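# Prendre en main le kit Hiltance pour enregistrer du pliage de linge

Corkance vend sa pince portative Hiltance avec une promesse assez simple : enregistrer chez soi des gestes du quotidien, puis les rejouer sur un bras robotisé. J'ai payé la mienne, je n'ai pas d'accord avec la marque, et je reste à convaincre. Voici tout de même la marche à suivre.

## Avant de commencer

1. Chargez la pince complètement. La notice parle de 15 minutes, comptez plutôt une heure.
2. Installez Wonow, le logiciel de transfert, et refusez la mise à jour automatique.
3. Créez un projet par tâche. Mélanger pliage et rangement rend le tri pénible.

## Enregistrer

Travaillez sur une surface large, un lit par exemple. La notice recommande un fond uni ; je n'ai vu aucune différence, mais mes essais sont modestes.

Lancez la prise, attendez le signal, puis saisissez le vêtement par un bord. Allez lentement - plus lentement que dans la vidéo de démonstration, où tout semble se plier tout seul.
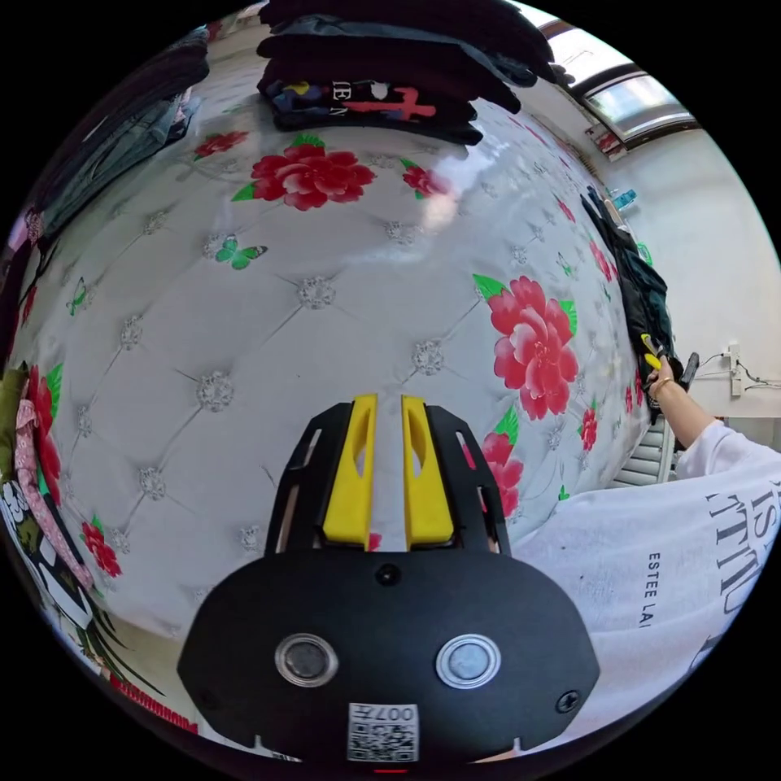

Coupez ensuite l'enregistrement avant de poser la pince, sinon Wonow garde la fin du mouvement et il faut la rogner à la main. Sur mes 69 premières prises, j'en ai jeté 4 pour cette seule raison.

## Vérifier et exporter

- Relisez chaque prise en vitesse normale.
- Supprimez celles où le tissu glisse.
- Exportez au format Gape, le seul que mon bras accepte.

Corkance affirme que 3 000 prises suffisent pour un pliage fiable. Fiable sur quels vêtements, avec quel taux d'échec ? La fiche produit ne le dit pas. Wyn Trevor, au support, m'a promis des chiffres en décembre et je les attends encore.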